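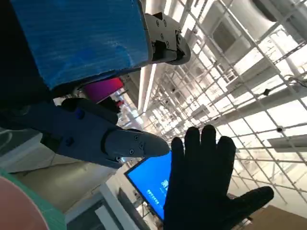

Snack Table FAQ

Hi, and welcome! Diane Fortin here. I run the snack table at Momine, our shared workroom on the second floor, and I love getting your questions. These come up the most.

When is it open?
Every afternoon from 2 until the food is gone -- so come early on bun days!

Do I have to pay?
Nope! Drop something in the jar if you like. It brought in $49 in April, and every bit of it went to more snacks.

Can I bring my own baking?
Yes, please do! Tape a little card next to it saying what's in it. Nuts, eggs, milk and sesame are the big ones.

Which bowl should I use?

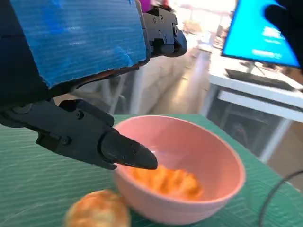

Any bowl from the open shelf is fine, and they all get washed at the end of the day. I'm partial to the deep ones for anything fried or crumbly, because small pieces stay put and the mess does too. The pink one on the green cutting mat is just right for that -- round, roomy and easy to spot from across the room. Buns can sit out next to the bowls, but put a napkin under them, as the mat gets used for craft work too.

Can I take leftovers home?
Absolutely! Paper bags are in the drawer marked Jomholm (don't ask me, it came with the label).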